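Bench Notes: Handheld Meter Pool, Sorting and Recheck

Compiled by Setareh Hashemi with input from Houshang Dehghan

The shared handheld multimeters have been pulled from the drawers at Skurau and are being sorted before they go back into circulation. The pool has grown by accretion: several body colors, at least two generations of the same model, and leads that have migrated from one meter to another. The sort covers the meter body, the leads, the battery and the fuses, in that order.
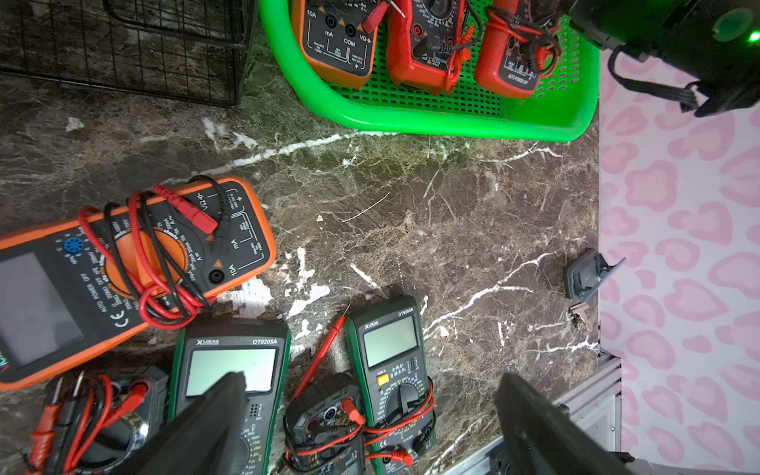 Multimeters out for sorting, with the green basket and the black wire-mesh organizer.

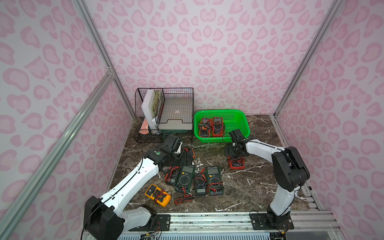

Storage. Until now meters went back wherever there was room, usually with the leads wound tightly around the case. Tight winding puts a sharp bend at the strain relief of the plug, and that is where most of our open leads fail. From now on, coil leads loosely in a loop a hand's width across and lay them on top of the meter. Do not wrap them around the body, and do not leave them plugged in. A lead left in the 10A jack is the usual cause of a blown fuse when the next person goes to measure voltage.

Baskets are for meters that have passed. Anything waiting for a battery or a fuse stays out on the work surface until it has been done. Paperwork and small boxed spares go in a wire organizer. Please do not put meters in there with them.

Battery. Remove the back cover and read the battery under load, with the meter switched on and set to a DC range. Replace a 9 V battery that reads below 7.5 V. On the older bodies the low battery symbol comes on late, and readings drift high before it appears. Subbarao Acharya traced two disputed readings from March to this. Used batteries go in the collection tub by the stores hatch, with tape over the terminals.

Auto power off. Several of the meters shut down after a period without input. A blank display is therefore not evidence of a dead battery. Turn the dial to OFF, wait a few seconds, and turn it back to a range before deciding anything. If you are logging over a long period, use a bench instrument.

HOLD. Check that the HOLD button is released before taking a first reading. A held display looks the same as a steady one from arm's length.

Lead check. Set the meter to the lowest resistance range, short the probes, and flex each lead near the plug and near the probe handle. The reading should settle below 0.5 ohm and stay there while the lead moves. Any jump means the lead is cut in half and discarded. Do not repair leads with tape or heat-shrink. Look at the probe tips as well: a bent tip can be straightened once, and a cracked handle cannot be used at all.

Fuses. Check with the meter off, the leads removed and the cover open. Fit only the rating and the breaking capacity printed beside the holder. Nghĩa Thân found a plain glass fuse of the right current rating in a holder that calls for a ceramic type, and that meter stays out until the correct part arrives from Cekier. If you have changed a fuse yourself in the past year, send him the asset number.

Voltage comparison. Each meter that passes the steps above is compared with the bench reference at two DC points. The first run was done on the orange meter with asset number 1382. The reference was set to 1,814 mV and then to 121 mV, with the meter on the appropriate range both times. A difference greater than 1 percent of reading puts a meter aside for adjustment. This is a sanity check and carries no calibration status. Work that needs a certificate goes through Manuela Tedesco as before.

Transistor socket. The hFE socket is not part of the recheck. Very few people use it, and the contacts on the older bodies are loose. If you do need gain figures, borrow the component tester.

Labels. The old handwritten stickers are coming off. The new label goes on the back cover, clear of the screws and the battery door, and carries the asset number and the recheck date. Labels on the front hide the jack markings, and those are the one thing everyone has to be able to read. The first batch is dated 2021-08-20.

Returns. If you have a pool meter at your desk, bring it in with whatever leads are with it, matched or not. Unmatched leads will be paired by plug type and length. Shrouded and unshrouded plugs will no longer be mixed in a pair. Personal meters are outside the scheme, but Houshang will run the lead check on one if you ask before lunch.

Stores code for replacement lead sets is 3423. The code for 9 V batteries is unchanged.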